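Linduvum 开放日流水账

周日，2026年3月1日。早上下雨，出门晚了，到Hendale那边已经十点多。停车场满的，绕两圈，停在路边一家修轮胎的店门口，老板瞪我，没说话。

签到处发一张胸贴一张地图。地图印反了，北朝下。我的胸贴号是185，后面那位大叔拿到17，他明明比我晚来，不懂他们怎么排的。接待的是Rekha Alva，嗓子已经哑了，说从八点讲到现在。她带我们这一组，走路特别快，笔记基本是边走边记的，字自己都认不全，下面按顺序抄，错了别怪我。

第一站 仓库

旧楼，以前是Yimer的纺织仓，地上还有织机的螺栓孔。天花板高，冷。建议穿厚点。一排排货架，架上全是日用品，杯子、刷子、海绵、瓶瓶罐罐，按"厨房""浴室""文具"贴标签。像走进一家不卖东西的杂货店。Rekha说登记在册的有1,585件，每件有编号，丢了要写单子。有人问最常丢的是什么，她想都没想：瓶盖。

海绵单独占了半个架子。软的硬的，圆的方的，带网的不带网的。她说海绵麻烦，用久了变形，同一块量两次尺寸不一样，所以隔一阵就得换新的。换下来的拿去擦地。合理。

货架最底下一层放"待定"，就是不知道归哪类的。一个蛋杯，一把很小的伞，半副扑克。我在这里站得最久，被催了。

第二站 分拣间

进门先过一条走廊，墙上贴满手写的便条，"盖子拧紧再放""别把胶带放厨房类"，后面这条底下有人用铅笔回了一句"为什么不行"。没有答案。

房间比想的小，站十来个人就转不开身。木台面，浅色，磨得很光滑的手感（能摸，问过了）。看的主要是料箱。灰的，敞口，四壁往里斜，小东西会往中间滑。后排看不见，我个子矮，挤到前面才看清。 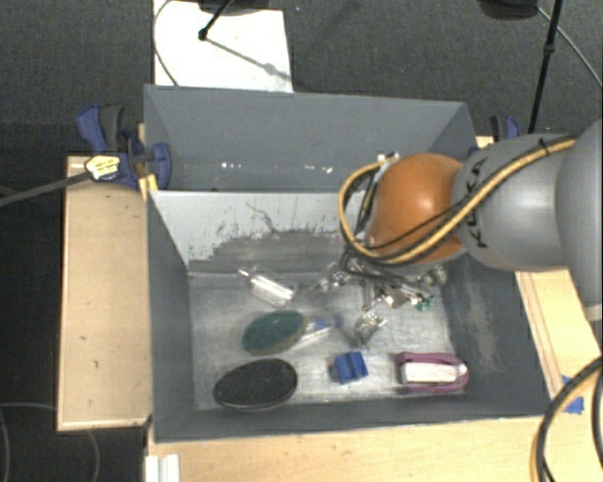 分拣间的料箱，底上散着百洁布和小瓶子。蓝盖那瓶是躺着的。

箱底划痕很多，一道一道发白，斜壁上也有磨暗的地方。旁边的小朋友问为什么不重新刷漆，Rekha答刷过，在Clilamon那边的分部试过一回，两个月又花了，就算了。

箱里的东西看着很随便，其实刚看完货架再看这个，挺有意思，等于把架子上的分类全打散。深绿的圆百洁布，黑的椭圆那块，应该也是刷洗用的，两块挨得近。后面一个透明的塑料容器，也是倒着的。透明的东西我盯了好一会儿才看清轮廓，灰底上不显。还有个白的，外面箍一圈紫色，我猜是胶带座，同组的大姐坚持是小盒子，我们两个争到下一站也没争出结果，Rekha已经走远了，没问成。

蓝色那个小块中间有道缝，像夹子。家里晾袜子的那种？不确定。

问答时间很短。记了几条：
一箱放几样东西没有规定，看当天的单子。
液体不进料箱，瓶子进来之前要倒空，这是写在墙上的。
食品不收。上次有人捐了一盒饼干，收了，被吃掉了，登记单上写"损耗"。
旧货可以捐，要洗干净，周中送到侧门。

第三站 清洗间

就是个大厨房。两个不锈钢水槽，晾架，一股柠檬洗洁精味。从箱里出来的东西先到这里过一遍，再回货架。晾架上倒扣着56个杯子，数字是架子上贴的条子写的，我没数。有一台小洗碗机，坏了，贴着"勿按"。有人按了。没反应。

这里可以动手，发手套，每人洗一件放回晾架。我分到一个调料瓶，瓶颈细，刷子伸不进去，弄了半天，后来发现墙上挂着细刷。手套右手那只漏水，袖子湿到胳膊肘。下回带件换的。

洗完要自己找回对应的架位。瓶底有编号，我走错一排，把"厨房"的放去了"浴室"，被一个穿灰围裙的小伙子很客气地拿走了。

午饭

楼下食堂临时开了一个窗口。扁豆汤，面包，苹果。汤咸。面包好，外皮脆，去晚了就没有，我后面那拨人只有苹果。坐的是长条凳，和那位17号大叔拼桌，他以前在Yimer上过班，说现在清洗间的位置是当年的染布间，地漏还是老的那几个。他指给我看窗外一截砖烟囱，说鸽子从来不在上面停。我看了五分钟，真没停。

下午场

本来有个讲座，关于怎么给日用品编号，题目看着枯燥，人倒是坐满了。投影仪连不上，讲的人干脆拿实物讲，一手一个瓶子，比幻灯片好懂。大意是先按材质分，再按大小，颜色放最后，因为颜色大家叫法不一样，一个人说青，一个人说蓝，一个人说绿，单子就乱了。回想早上那块百洁布，我记的深绿，翻笔记发现大姐在我本子上写了个"墨绿"。行吧。

超时了二十分钟，最后一站（包装间）取消，只在门口隔着玻璃看了一眼，灯都关了，就看见几摞纸箱。有点可惜，我本来主要想看这个。

杂项

厕所在二楼，一楼那个锁着。
纪念品是一块海绵，印着Linduvum的字，印得有点歪。
当天来了多过185人，我走的时候胸贴还在发。
公交：Hendale广场下车，往回走，别信导航，它会把你带去河边。
带小孩可以，推车上楼不方便，没电梯。
仓库里能拍照，清洗间不让。

下一次开放是七月，听说包装间会先走，路线倒过来。报名在前台留邮箱就行，我留了，字写得太潦草，不晓得他们认不认得出来。

出来雨停了，车还在，轮胎店老板在吃面，冲我点了下头。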